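The Trombridge workshop occupies two floors of a former printing plant, and its 139 members share the benches, the machine tools and a single freight elevator. Since August, part of the upper floor has been given over to Plernent, a two-armed household robot that five of those members are building at their own expense.

The project is led by Lieselotte Fröhlich, a retired controls engineer. Its stated purpose is modest. The group wishes to establish whether a machine assembled in a shared shop, on a budget of 4,000 euros for everything except the arms, can tidy an ordinary bedroom without supervision.

"Industrial arms are very good at places that never change," Ms. Fröhlich said. "A bedroom changes every morning."

The arms were acquired secondhand, and their controllers required extensive repair. Tariq Bajwa rebuilt both power supplies and rewrote the software that keeps one arm clear of the other. Birgit Harms designed the grippers, which are now in their sixth version. Earlier fingers closed too firmly and tended to push light objects along the carpet before they could be lifted.

Litter has proved a demanding test. A bottle keeps its shape and can be approached from several directions, whereas a flattened paper bag offers the gripper very little edge. The team therefore divides the labor: one arm steadies the bin by its rim while the other collects. Darius Hodoroagă, who is responsible for the trials, introduced the method after the bin was knocked over repeatedly in early sessions.

Each trial is limited to 10 minutes, and the software is left unchanged until a series of 40 has been completed. Mr. Hodoroagă records every dropped item by hand — a practice the group has kept despite several offers to automate it.

Cable routing remains unresolved. Ute Kasten, who joined the project last, is preparing a set of printed clips intended to hold the wiring closer to the forearms, and the members expect to fit them before the next series begins.

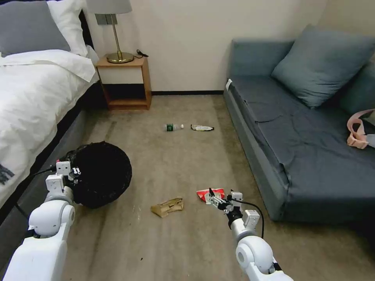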